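Wakden two-part low cabinet: living with it in the office

I'd been putting off buying a proper cabinet for years, so when our little office in Drulunstead finally got its new carpet I treated us to the Wakden from Drolton. It came in 2 boxes and took me most of a January afternoon to put together, with a long pause for tea in the middle (the instructions are fine, I'm just slow).

What won me over was the colour. It's a pale, slightly pinkish wood finish with a lovely wavy grain, and it sits very nicely against grey carpet.

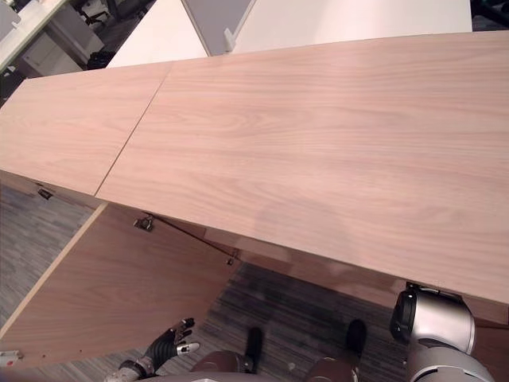

The top, with one door open and the stay rod showing.

The top is made up of two panels, one much wider than the other, and you do see a thin dark line where they meet. It bothered me for a week and then I stopped noticing. The doors have a slim metal stay on the inside, and I like that – my old Yaman cabinet had doors that simply flopped. My one real grumble is the edging on the door, which looks a bit unfinished next to the rest.

We mostly use ours for paperwork, and plastic file folders stand up well on the pale wood. I'm very fond of the blue ones, as the spine has room for a label, if only I'd get round to writing them! 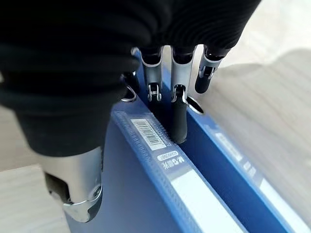
Blue M&G folders standing upright.

Would I buy it again? Yes, I think so, though I'd ask for a second pair of hands on building day and I'd clear more floor than you expect to need, because the doors want a good bit of room to swing.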